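Hedier Wissen für Kinder
Startseite > Natur und Technik > Pflanzen und Stoffe

Wie kommt der Zucker aus der Pflanze?
Lesestufe 2
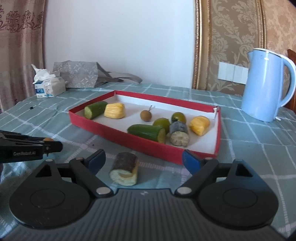
Haushaltszucker ist ein Stoff mit dem Fachnamen Saccharose. Er wird aus zwei Pflanzen gewonnen: aus dem Zuckerrohr, das in warmen Ländern wächst, und aus der Zuckerrübe, die auch in Deutschland angebaut wird. Der fertige weiße Zucker ist in beiden Fällen derselbe Stoff. Am Geschmack lässt sich seine Herkunft nicht erkennen.

Dieser Text erklärt, wie der Zucker in der Pflanze entsteht, wo er gespeichert wird und wie man ihn herausholt. Die fett gedruckten Wörter der Druckausgabe findest du hier am Ende unter "Fachwörter".

Wie Pflanzen Zucker herstellen

Alle grünen Pflanzen stellen Zucker her. Sie brauchen dafür Wasser, Kohlendioxid und Licht. Das Wasser nehmen sie mit den Wurzeln auf. Kohlendioxid ist ein Gas und kommt in der Luft vor. Es gelangt durch winzige Öffnungen in die Blätter, die Spaltöffnungen heißen. Das Licht liefert die Energie.

Der Vorgang heißt Fotosynthese. Er läuft in den grünen Teilen der Pflanze ab. Der grüne Farbstoff darin heißt Chlorophyll und fängt das Licht ein. Zuerst entstehen kleine Zuckerbausteine. Außerdem wird Sauerstoff frei, den die Pflanze an die Luft abgibt.

Aus den Bausteinen stellt die Pflanze verschiedene Stoffe her:

- Traubenzucker (Glucose) und Fruchtzucker (Fructose). Das sind Einfachzucker.
- Saccharose. Sie besteht aus einem Teil Traubenzucker und einem Teil Fruchtzucker, die fest miteinander verbunden sind. Sie ist ein Zweifachzucker.
- Stärke. Sie besteht aus sehr vielen aneinandergehängten Traubenzuckerteilchen. Kartoffeln und Getreidekörner enthalten viel davon.
- Zellulose. Auch sie besteht aus Traubenzuckerteilchen, die aber anders verknüpft sind. Zellulose macht die Wände der Pflanzenzellen fest. Menschen können sie nicht verdauen.

Saccharose löst sich gut in Wasser. Darum eignet sie sich für den Transport. Sie fließt mit dem Pflanzensaft durch dünne Leitungen aus den Blättern in andere Teile der Pflanze, zum Beispiel in die Wurzel, den Stängel oder die Früchte.

Das Zuckerrohr

Zuckerrohr gehört zu den Süßgräsern. Es ist also mit Weizen, Mais und Bambus verwandt. Ein Halm kann 4 Meter hoch werden, bei guten Bedingungen auch höher. Er ist in Abschnitte gegliedert. Die Stellen, an denen zwei Abschnitte aneinanderstoßen, heißen Knoten. An jedem Knoten sitzt eine Knospe, aus der eine neue Pflanze wachsen kann.

Außen hat der Halm eine harte Rinde. Je nach Sorte ist sie grün, gelblich, rötlich, violett oder dunkelbraun. Auf der Rinde liegt oft eine dünne Wachsschicht, die vor Austrocknung schützt. Innen befindet sich das Mark. Es ist hell, faserig und voller Saft. Bei vielen Gräsern ist der Halm hohl, beim Zuckerrohr ist er gefüllt.

Im Mark speichert die Pflanze ihre Saccharose. Ein reifer Halm besteht zum größten Teil aus Wasser. Der Zuckeranteil kann bei 13 Prozent liegen. Der Wert schwankt mit der Sorte, dem Boden, dem Wetter und dem Zeitpunkt der Ernte. Der untere Teil des Halms ist meistens süßer als die Spitze, denn dort ist das Gewebe älter und hatte länger Zeit zum Speichern.

Zuckerrohr braucht viel Licht, viel Wasser und Wärme. Gut wächst es bei Temperaturen von rund 25 Grad Celsius und darüber. Frost schädigt die Pflanze. Große Anbaugebiete gibt es in Brasilien, Indien, China und Thailand.

Angebaut wird es meistens aus Stecklingen. Das sind Halmstücke mit Knospen, die waagerecht in die Erde gelegt werden. Nach der Ernte bleibt der Wurzelstock im Boden und treibt neu aus. So kann mehrmals geerntet werden, bevor neu gepflanzt werden muss. Mit der Zeit nimmt der Ertrag allerdings ab.

Die Zuckerrübe

Die Zuckerrübe speichert Saccharose in einem verdickten Teil, der größtenteils in der Erde steckt. Fachleute nennen ihn den Rübenkörper. Er ist außen hell und innen weiß. Die Rübe ist eine zweijährige Pflanze. Im ersten Jahr bildet sie Blätter und den Rübenkörper. Im zweiten Jahr würde sie den Vorrat verbrauchen, um zu blühen und Samen zu bilden. Geerntet wird deshalb im Herbst des ersten Jahres.

Zuckerrüben vertragen kühleres Wetter als Zuckerrohr. Sie werden im Frühling gesät. Im Juli haben sich die Blätter benachbarter Pflanzen in der Regel so weit ausgebreitet, dass der Boden zwischen den Reihen kaum noch zu sehen ist. Danach legt der Rübenkörper stark an Gewicht zu.

Vom Zuckerrohr zum Rohzucker

Nach dem Schnitt muss das Zuckerrohr schnell verarbeitet werden. Im geschnittenen Halm wird Saccharose nach und nach in Einfachzucker zerlegt. Diese lassen sich schlechter zu Kristallen verarbeiten. Die Fabriken, auch Zuckermühlen genannt, stehen deshalb meist nahe an den Feldern.

Zerkleinern: Messer und Hämmer zerteilen die Halme in kurze, faserige Stücke. Dabei werden viele Zellen geöffnet.

Auspressen: Schwere Walzen drücken den Saft heraus. Das Material läuft durch mehrere Walzenpaare hintereinander. Dazwischen wird Wasser zugegeben, das den restlichen Zucker löst. Übrig bleibt eine faserige Masse, die Bagasse.

Reinigen: Der Presssaft ist trüb. Er enthält neben Wasser und Zucker auch Pflanzenteilchen, Erde, Eiweiße und Säuren. Er wird erwärmt und mit Kalk versetzt. Ein großer Teil der Fremdstoffe ballt sich zusammen und sinkt nach unten. Der klare Saft wird abgezogen.

Eindampfen: Der klare Saft wird in großen Behältern erhitzt. Wasser verdampft, Zucker bleibt zurück. So entsteht ein dicker Sirup. In den Behältern herrscht teilweise Unterdruck. Wasser siedet dann schon bei einer niedrigeren Temperatur, und der Zucker wird weniger braun.

Kristallisieren: Der Sirup wird weiter eingedickt, bis er mehr Zucker enthält, als das Wasser dauerhaft gelöst halten kann. Eine solche Lösung heißt übersättigt. Man gibt sehr feine Zuckerkristalle hinzu. An ihnen lagert sich weiterer Zucker an, und die Kristalle wachsen.

Schleudern: Kristalle und Sirup müssen getrennt werden. Das geschieht in einer Zentrifuge. Ihre Trommel dreht sich schnell, der Sirup fließt durch ein feines Sieb ab, und die Kristalle bleiben in der Trommel. Eine Wäscheschleuder arbeitet nach demselben Prinzip.

Das Ergebnis ist Rohzucker. Er ist bräunlich, weil an den Kristallen noch etwas Sirup haftet. Der abgetrennte Sirup wird erneut gekocht und geschleudert. Was am Ende übrig bleibt und keine brauchbaren Kristalle mehr liefert, heißt Melasse. Sie ist dunkel, zähflüssig und schmeckt leicht bitter.

Was bei der Rübe anders ist

Rüben werden nicht ausgepresst. Sie werden gewaschen und in dünne Streifen geschnitten, die Rübenschnitzel heißen. Die Schnitzel kommen in warmes Wasser. Der Zucker wandert aus den Schnitzeln in das Wasser über. Diesen Schritt nennt man Extraktion. Die weiteren Schritte ähneln denen beim Zuckerrohr: Reinigen, Eindampfen, Kristallisieren, Schleudern.

Warum ist weißer Zucker weiß?

Reine Zuckerkristalle sind farblos und durchsichtig. Unter einer Lupe ist das gut zu erkennen. In einem Löffel Zucker liegen sehr viele kleine Kristalle übereinander. An ihren Flächen wird das Licht in alle Richtungen gestreut, deshalb erscheint der Haufen weiß. Bei Schnee ist es ebenso.

Um aus Rohzucker weißen Zucker zu machen, löst man ihn auf, filtert die Lösung und lässt den Zucker noch einmal kristallisieren. Dieser Vorgang heißt Raffination. Brauner Zucker kann Rohzucker sein. Es gibt aber auch weißen Zucker, dem nachträglich wieder Melasse oder Sirup zugesetzt wurde.

Was mit den Resten geschieht

Bagasse wird in vielen Zuckermühlen verbrannt. Mit der Wärme erzeugt man Dampf, der Maschinen antreibt und den Saft erhitzt. Aus Bagasse lassen sich auch Papier, Pappe und Einwegteller herstellen. Melasse dient als Viehfutter und als Nährstoff für Hefe. Ausgelaugte Rübenschnitzel werden ebenfalls verfüttert.

Aus Zuckerrohrsaft kann man durch Gärung Alkohol gewinnen. In Brasilien wird er in großem Umfang als Kraftstoff für Autos verwendet.

Versuch: Kristalle wachsen lassen

Du brauchst: 1 Glas, Zucker, heißes Wasser, 1 Holzstäbchen, 1 Wäscheklammer, 1 Löffel. Eine erwachsene Person soll das heiße Wasser eingießen.

Tauche das Stäbchen kurz in Wasser, wälze es in Zucker und lass es vollständig trocknen. Fülle dann etwas heißes Wasser in das Glas und rühre löffelweise Zucker ein, bis sich trotz längeren Rührens keiner mehr löst. Lass die Lösung abkühlen, bis sie nur noch lauwarm ist. Hänge das Stäbchen mit der Klammer so hinein, dass es Boden und Wand nicht berührt. Stelle das Glas an einen ruhigen Platz und bewege es nicht.

Sieh jeden Tag nach und schreibe auf, was sich verändert hat. Die ersten neuen Kristalle können nach wenigen Tagen sichtbar sein. Bildet sich auf der Oberfläche eine Kruste, entferne sie vorsichtig mit dem Löffel.

Fachwörter

Bagasse: faseriger Rest des Zuckerrohrs nach dem Auspressen
Extraktion: Herauslösen eines Stoffes mit einer Flüssigkeit
Knoten: verdickte Stelle zwischen zwei Halmabschnitten
Melasse: dunkler Sirup, der bei der Zuckerherstellung übrig bleibt
Raffination: Reinigung von Rohzucker
Saccharose: Fachname für Haushaltszucker
Zentrifuge: Maschine, die Stoffe durch schnelles Drehen trennt

Weiter auf Hedier Wissen: Wie wird Salz gewonnen? | Was ist Stärke? | Warum geht Hefeteig auf?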